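Erkholm Supporters Board > Match Talk > Tindetti away: ticket allocation

northbank_tilly
30 September 2021

So the club finally put the allocation up and it's 600. Six hundred! For Tindetti away, the one trip everybody circles when the fixtures come out. I had my whole weekend planned around this and now I'm sitting here refreshing the ticket page like it's going to change its mind. Anyone know if they asked for more?

oldgoalpost
They asked. Tindetti said no because their away end is half closed for the roof work. It was in the August newsletter, last page, tiny print.

northbank_tilly
Well I missed that. Still think they could open the corner block next to it. We sat in there two seasons ago and it was fine apart from the pillar.

Bestell_Ender
I'm going to be the unpopular one. 600 is plenty. We got 2,695 at home last time out and that was with the kids' offer. Midweek we had 1,481. How many of those do you really think are driving three hours?

ninthminute
Home gates tell you nothing about this game. I know people who skip half the home matches and never miss Tindetti.

Also the points system is a joke. I've been to 9 away games and I'm in the same group as somebody who went to one cup tie at Negri Park and left at halftime. How is that fair? 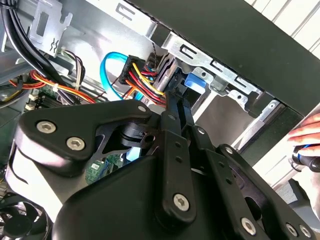
My brother-in-law did every single away last year and he's got the same number as me, so either the system lost some of his or it stopped counting. He emailed and got the automatic reply. Two weeks now.

oldgoalpost
Tell him to phone, ask for the ticket office and not the shop. They fixed mine in five minutes. It was the Negri trip missing on mine too.

ninthminute
Will do, thanks. Didn't know you could get through to them directly.

Bestell_Ender
The cup game counting the same as a league game is fair enough though. A trip's a trip.

northbank_tilly
Leaving at halftime is not a trip, it's a drive with a snack in the middle lol

Bestell_Ender
We were four down! I would have left too. Come to think of it I did.

southstairs
Anybody sorted a bus yet? The one from the Bestell Road lot was good last time, but it left early and two of our lot got stranded. I'd want seats for three if we get tickets.

oldgoalpost
Same bus, same lot. You pay the driver, cash only. I'd hold off until you've got tickets in hand, he doesn't do refunds.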